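Notebook, upstairs table, Pemmont
February 23, 2022

Drinkware entry, continued from the previous page. Subject is what we put liquid in at the upstairs table, and whether to keep two kinds of vessel or settle on one.

Starting stock: one sleeve of paper cups from Irnia, plus the ceramic mugs that came over from the Bhattacharjee office. Sleeve is open. Mugs are unmatched in height, so the drying rack from Sanis only takes them in the top row. Bottom row is wasted unless we pull the divider.

Weights, kitchen scale, zeroed between readings:

Ceramic mug, white, empty: 465 g
Same mug, filled to working level: 670 g
Paper cup, empty: scale will not settle. Try a stack and divide.

Checked the 465 twice. It is a heavy mug. The handle side sits slightly low when the mug is laid down, so on a bare tabletop it rolls until the handle stops it. Laid down with the handle under, it stays.

Working level is a finger below the rim. Filled higher, it slops when the table is bumped, and the table does get bumped. One leg is short on the railing side. Folded card under it for now. Needs a proper foot, M8 thread I think, check before ordering.

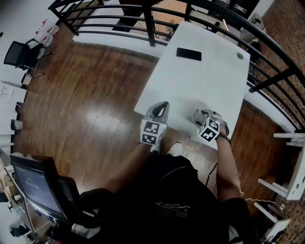
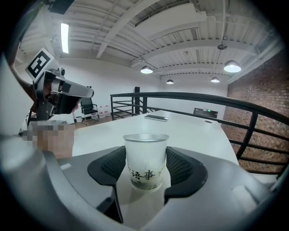

White ceramic mug on its side; paper cup with the 语事 print, upright.

Paper cup, handling. Wall gives under a light squeeze about a third of the way down and is much stiffer at the rim and at the base seam. Grip high or grip low. Gripping in the middle of a full cup pushes the level up and over. Empty, it does not matter much, except that the wall takes a crease and keeps it. Creased cups still hold water. Left one standing on a paper towel for 14 minutes, towel dry.

Base diameter is small for the height. Tips easily when empty. With two fingers of water in it, acceptable.

Mug, handling. No give at all, and the glaze is slick. Dry hands fine. Wet hands, use the handle. Two of the mugs have a rough unglazed foot ring that will mark a white top if dragged. Lift, do not slide. The existing gray marks came off with melamine sponge, no cleaner needed.

Water. Jugs stay on the floor by the wall, not on the table. A full one on the short-leg side is asking for trouble. Pour at floor level into the small pitcher, then carry the pitcher over. Slower, but the floorboards stay dry. The boards at that end are already a little cupped.

Cable port in the tabletop: keep drinks at the other end. The hole goes straight through and there is a power strip underneath. Ordered a snap-in cover, not here yet. Tape in the meantime, and replace the tape when it lifts.

Decision for now: keep both. Mugs for anyone sitting down for the afternoon, paper for visitors. Mugs get washed the same day and go rim down on the rack. Paper cups go in the trash, not back on the sleeve, even if they look unused.

Open items:
Foot for the short leg. Measure the thread first.
Pull the divider from the rack and see if it still stands level.
Paper cup weight by stack.
Second pitcher. The lid on the present one does not seat, and the hinge pin is worn.
Ask Irnia if the same cup comes in a wider base. If not, reorder the same.

Scale batteries replaced. Old ones are in the recycling tin, spare pair in the drawer under the rack.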